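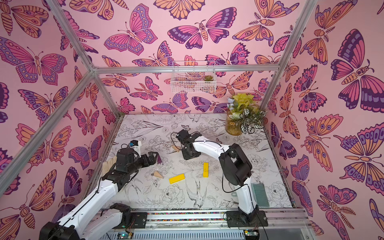
Two arms share one rail at Tiltotano. Wooden pieces and a pair of yellow blocks lie between them.

Sorting by Hand, and Otherwise
Sunday, August 25, 2019
By Antigoni Bakalis

Stefaniia Pavliuk sorted wooden blocks at the Tiltotano workshop in Prinddale for nearly four years. Her job now is to set the pieces out for a pair of robot arms, watch them, and step in when they get stuck.

"My wrists feel better," she said. "My eyes are more tired. I used to look at the block in my hand. Now I look at everything."

The arms came in February. Pavliuk said the first weeks were slow, and that she could have cleared a tray by hand in the time it took them to pick up a wedge.

"Cones are bad," she said. "They roll. Flat blocks are fine."

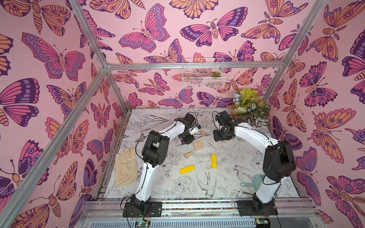 The grippers close together over the small pieces, with a work glove and a dustpan also on the surface.

Jerome Dagdag, the shift lead, said no jobs were cut, but two people moved to packing and one of them did not want to go. He has asked for the arms to be stopped during breaks.

"You can't rest if you're listening for a fault," he said. "We lost that in the spring and we want it back."

Pay is the open question. Pavliuk has new duties and the same rate. Dagdag said he raised it with the office and expects an answer after the next review.

Asked if she would go back to sorting by hand, Pavliuk thought about it. "Some days," she said. "It was quieter, and I could talk to whoever was next to me."

Recent stories
Caridbridge bus depot changes its night shift
Yaryna Stasiv on running a two-person repair shop
Bustamante bakery moves to Prinddale

Contact the newsroom | © 2019 | Back to top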